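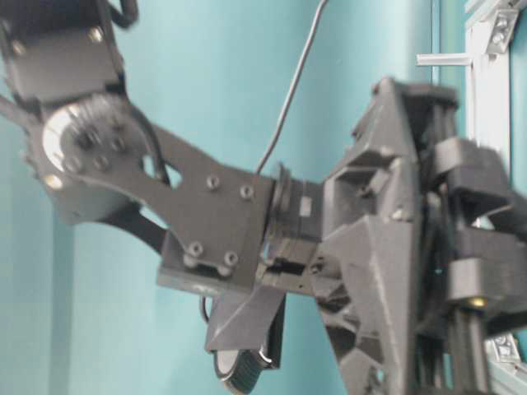 Community Grants > Grantee Updates > Youth & Technology

Stonden Robotics Club: progress report no. 2
June 10, 2023

Hi Kianoush,

Sorry this one is a bit longer than the last, there's a lot to tell! When I wrote in the winter we had a box of motors, a rented room and a group of teenagers who mostly wanted to know when the printers would be running. Now we have an arm. It's dark gray from end to end (the kids voted, and the orange filament lost badly), and it stands in front of the teal wall in the back room, next to the white aluminum frame.

Most of the structure is 3D printed, as we promised in the application. The students named it Firkau and I've given up calling it anything else. The forearm plate is the third version. The first two flexed, so Hamidreza Ghaffari had the design group redraw it with a second bar running along underneath, and they kept the triangular cutout to save plastic. The gripper took the longest by far. It's all ribs and pockets and braces, and one print of the main housing was a 60 hour job, which we lost twice to power cuts before somebody's dad lent us a battery backup.

Money so far. Of the parts budget we've spent $536 on motors and bearings and $221 on filament, screws and cable. I have receipts for everything except one small order from the hardware store, and I'm chasing that. The room rent is paid to the end of August. We haven't touched the travel line yet and I'd like to talk to you about that, see further down.

What's going well: the elbow. It moves smoothly, it holds position with the arm stretched out, and the grade nines who did that joint are insufferable about it (fair enough!). Attendance has been good too, even through exams.

What isn't: the wiring. Right now we have cable loops hanging off the arm where they could catch on something, and I want them clipped down before we let visitors drive it. The gripper is also heavier than we planned for, so we're running everything at 70 percent speed until the wrist has been checked over properly. Hamidreza thinks a lighter housing would fix most of it. I think he's right, but I'm dreading another round of printing.

Next up is the Otino meet in August. We've entered the pick and place event, and the students are writing the control code in pairs so that no single kid ends up owning all of it. That's where the travel question comes in: could we move part of that line over to a spare wrist motor if we carpool? The total stays the same. I'd need a yes or no by the end of the month to order in time.

You're welcome to drop by any Tuesday after school. Bring the board if they'd like to come, the kids love showing it off.

Thanks again for backing us,
Club coordinator, Stonden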